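Why Do Blocks Slide Off a Slope?

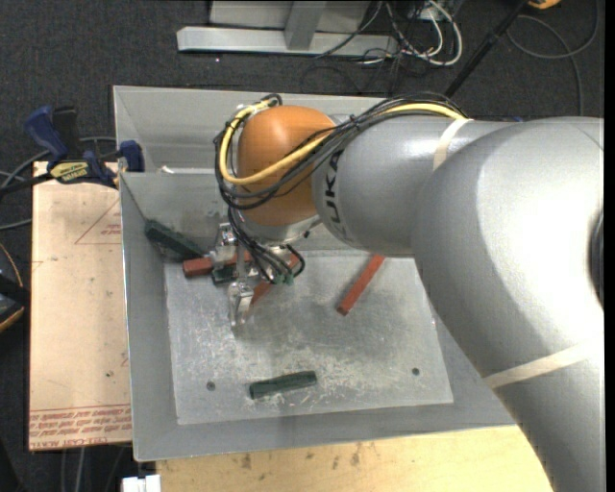

Blocks in a metal tray. Look for the one lying diagonally in the corner.

I love blocks. I'm a grown-up and I still can't walk past a tub of them without building something, and then (of course) knocking it over. But have you ever wondered why a block stops where it stops?

Let's start with the tray. It's grey and shallow, and its walls aren't straight up and down like the sides of a shoebox. They slope! The bottom is mostly covered by a flat metal plate with lots of faint scratches on it.

Imagine putting a block right in the middle of that plate. Would it go anywhere? Nope. Gravity is pulling it straight down, but the plate is in the way and pushes straight back up. The two pushes balance, so the block just sits there like my cat on a Sunday-style snooze.

Now imagine putting the block on the sloping wall instead. Gravity still pulls down, but the wall is tilted, so part of that pull tugs the block along the slope. If the tug is strong enough, down it goes – whoosh!

So what could stop it? Friction! Friction is the grip between two things that are touching. Even metal that looks smooth has tiny bumps and dips if you zoom in far enough, and so does the block. When they rub together they catch on each other a bit. Rub your hands together really fast and you'll feel friction making them warm.

Corners are good at stopping things too. There's a dark green block in the tray leaning across the corner where two walls meet. A corner gives a block more than one place to touch, so it can rest at a funny angle that it couldn't manage out in the open. I think of it as a block having a lean on the fence.

Try it at home

You'll need a baking tray, a few books and some blocks. Ask a grown-up before you raid the kitchen! Any colour of block will do.

Put the tray flat on a table with a block at one end. Slide one book under that end. Did the block move? Add another book, then another, and keep going until it slides. Write down how many books it took.

Now do it again with a tea towel spread over the tray. My favourite part is guessing first, and I get it wrong a lot. You could try a rubber, a coin or a sock as well, and see which one holds on the longest.

A word to remember

Friction: the grip between two surfaces that are touching. Rough things usually have more of it, and that's why your runners have bumpy soles.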